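Wemden Repair and Lending Shed
Progress report to the Groen Fund, second period
Prepared by Hilde Stevens, 20th January

You asked for this report to be shorter than the last one. So did everyone here who had to read the last one.

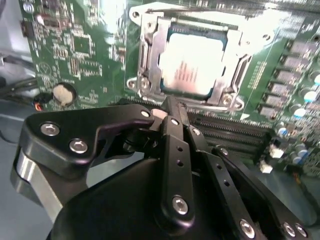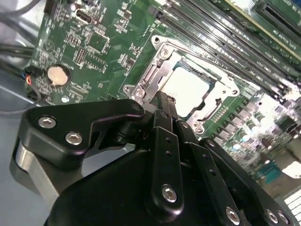 Green motherboard, processor in its socket: both views.

Progress Report No. 2, page 1

Where we are

The shed has a roof. I mention it first as the previous report gave four paragraphs to the absence of one. It was finished in November by a firm from Vadmont, who quoted us for slate, sent us an invoice for tile and fitted felt. Bart Declercq took this up with them and got 300 back, which has gone into the heating line. The rain stays outside, apart from a patch by the back door where we keep the umbrellas.

Lending

We now have 90 members who may borrow from us, against the 60 we promised you. The most popular item is the carpet cleaner, followed by the other carpet cleaner. The apple press has been out once and came back with a note saying "never again", unsigned. We bought it on the strength of the survey, in which a great many people said they would love to press their own apples. I have stopped believing the survey.

Late returns are still a nuisance. Meenakshi Pisharody has replaced the fines with a telephone call from herself, and the long ladder was back the same afternoon. We would like to keep this arrangement and drop fines from the budget as a source of income. They had brought in enough for a box of teabags.

Repairs

Saturday-style open sessions, as set out in the bid, did not suit the people who actually have broken things, so we have moved to evenings by appointment. Toasters, lamps and sewing machines make up most of the work. Urho Leinonen has asked me to record that he will no longer accept bread makers. I have recorded it.

The sewing course ran its full length under Godelieve Segers and is full again for the spring. Its members have also hemmed the curtains for the front window, which were ordered from Larkar in the wrong length, by me.

Money

We have spent what we said we would, though not always on what we said. The largest change is 2,000 moved from "signage" to "drains". The old sign will do. The old drains would not. Your office agreed this by email, and the email is attached, along with the plumber's letter, which is worth reading for its tone.

Next period

We still owe you the evening for landlords and tenants on fixing things without falling out. It was put off once when the hall was double booked with a choir, and again when both speakers fell out. New speakers have been found and have been kept apart.

We would also like to talk about the lease. The owner has offered a further three years on the same terms, provided we take the piano.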